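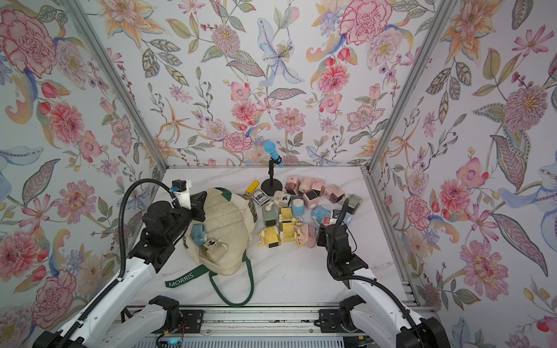

Two-arm station at Didlow, with sharpeners and bag on the table.

Join our working group on good practice for shared robot benches

Neketti is looking for 16 people to help write a plain-English code of practice for small two-arm stations, the sort that now turn up in colleges, workshops and rented units. There is plenty of guidance for big fenced-off cells and very little for a bench you can lean over, and we think that's a brilliant gap to fill!

You'd be working through real questions. Who may reach in while the arms are powered? How should cables be routed over a moving wrist? What belongs in the log when someone changes the objects on the table? How do you word a stop rule so that a new starter follows it on day one?

We want operators above all, plus technicians, trainers and anyone who has had to write a risk assessment for one of these. You don't need a degree or any background in standards - if you've used a bench and grumbled about it, you're very welcome.

There are 6 sessions, starting in October, split between Didlow and Bassey. Travel is paid, lunch is provided and you'll be named in the finished code unless you'd prefer not to be.

To apply, send Girish Bhatia a few lines about the work you do and one rule you'd change. Pirnora members should give their site name too.

Posted 2022-06-19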